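Harnside Boards > Shop Talk > Med Device & Hospital Work
Thread: So they automated the stitching bench

ostap_bench4
Wednesday, 2025-04-02

Six years at Sarnton doing practice closures for the training side, and in January they moved the suturing over to the arms. I now have a chair with lumbar support and the title "cell supervisor." Four of us used to sew. Two of us now watch. Asking how it went at other places, and whether the chair is standard.
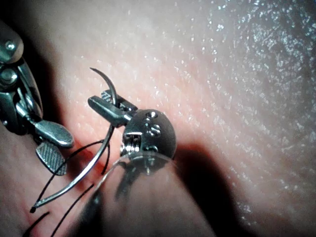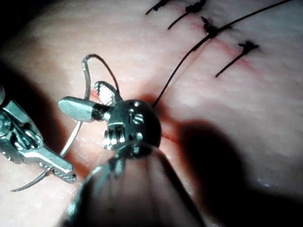 Curved needle, black thread, two instruments. The knotted row is in the second one.

gentile_l
Chair is standard. We got the chair, and a mug.

How are the knots? Ours at Grenda had beautiful spacing and knots like something you'd find in a drain.

ostap_bench4
Knots are fine. Bulky, but mine were bulky too, and I had a thumb. What gets me is the handoffs. It'll take the needle in one set of jaws, think about it, take it in the other set, think about that. I was raised to do it in one go and then complain about my wrist.

S_Chaudhry
I run the floor at a place that did this two years back, so I'll be the villain. We logged 2,087 closures by hand the year before we switched. Three people out with wrist and neck trouble in that same year. Since then, none. You can miss the work and still admit it was chewing people up.

gentile_l
And how many people are on the bench now, Shahzad?

S_Chaudhry
Fewer. Two moved to inspection, one to setup, one took the money. I didn't say it was free.

gentile_l
"One took the money" is carrying a lot of weight in that post.

asuka.u
Setup tech here. The part that changed most for us is who gets blamed. When Liliana dropped a needle it was Liliana. When the cell drops a needle it's a meeting. I sat in one for 90 minutes about a thread that caught on a wrist joint. There were slides.

ostap_bench4
We have the meeting too. Ours has a name. It's called Alignment.

carstea_nights
I'm going to disagree with most of this. I never sewed, I came in with the cells, and I keep reading that supervising is sitting. On nights I have one person for the whole line. I reload thread, I clear faults, I learned to tell from the sound when a jaw isn't closing right. That took me months and it isn't in the manual. It's a skill. You just don't respect it because it isn't yours.

ostap_bench4
Fair. I'll take that one. But do they pay you like it's a skill?

carstea_nights
No.

S_Chaudhry
That's the argument to be having, by the way. We rewrote the grade for cell operators and it came with 400 more a month. It only happened when two of them got offers from Rweyemamu and I had to explain to my boss what a fault at 3 a.m. costs with no one there who knows the machine.

gentile_l
400 a month and all it took was two people with one foot out the door. Inspiring.

asuka.u
Yaroslav, practical thing: ask to keep a hand bench. Even one. We do roughly 100 a month by hand so people don't lose it, and when the cell goes down for service we aren't all standing there admiring it. Management hated the idea until the first long service.

ostap_bench4
Asked this morning. I was told it's an interesting thought and to bring it to Alignment.

carstea_nights
Bring slides.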